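Dridberg > Things to Do > Kids > Open Craft Table > FAQ

Open Craft Table: Questions We Get a Lot
August 21, 2022
By the Craft Table desk

We wrote this page so that people would stop calling during paint cleanup. So far it has not worked, but we keep adding to it.

Where are you?

Second floor of the old Ellex building on Lacerda Street, above the tile store. The sign on the door still says Ellex Accounting. Come in anyway. If you find yourself surrounded by sample grout, you've missed the stairs.

What does it cost?

$9 a child per session. Adults are free, on the theory that you'll be doing most of the wiping. Sessions run two hours, and the clock starts at the posted time even if your child spends the first part of it under the coat rack.
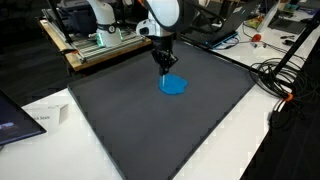 Do I have to book ahead?

Walk-ins are fine until we reach 54 people, grown-ups included, and then the fire code takes over. Rainy mornings fill up before the doors have been open long. If you're driving in from Vemow, book.

What should my child wear?

Something you have already given up on. We have smocks, and they cover the parts of a child that rarely get dirty. The paint is sold as washable. We have washed a good many things and would call that word optimistic.

My child is two. Is that too young?

Two is the youngest we take, and you'll need to stay within arm's reach. Beads and googly eyes live on the high shelf until the little ones go home. Please don't fetch them down yourself, even if your child is very advanced.

Can we take everything home?

Anything dry can go. Wet paintings stay on the rack, and we keep them until the end of the following week. After that they enter what we tell the children is "the collection." Dough stays here. We used to let it leave, and then we heard from parents about car upholstery.

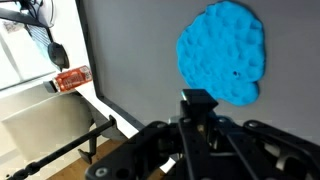
Blue modeling clay with a small hole in it.

Is there parking?

There is, behind the building, shared with the tile store. Don't use space 243. The lot does not have anywhere near that many spaces, and we can't explain the numbering, but whoever rents that one has a tow company on speed dial.

Can we have a birthday party here?

You can, in the afternoons, except in July when camp has the room. Bring your own cake and your own knife. We'll supply paper, glue and a staff member with a calm voice – the confetti rule is firm, and the rule is no.

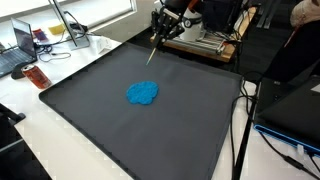
Cleanup is part of the session, and we start it early because small children clean the way cats do, in one spot with great intensity. Brushes go in the sink, caps go on markers until they click, scraps go in the paper bin. For dough at home, a tray with a raised rim helps a good deal. Put a lump of blue in the middle, leave plenty of bare tray around it, and it has a long way to travel before it meets the rug. If it gets to the rug regardless, let it dry and then pick at it. Hot water makes it worse, and please don't ask how we know.

Do you offer refunds?

If you cancel by the evening before, sure. If your child arrives, looks at the glue and asks to leave, that's a visit.

Comments (3)

The smocks tie in the back, so bring a friend. Otherwise great, we were there all morning.

Is the elevator fixed yet? Asking with a stroller and a bad knee.

We left a papier-mâché whale on the rack in July. Gray, one fin. If it's in "the collection" she would like it back.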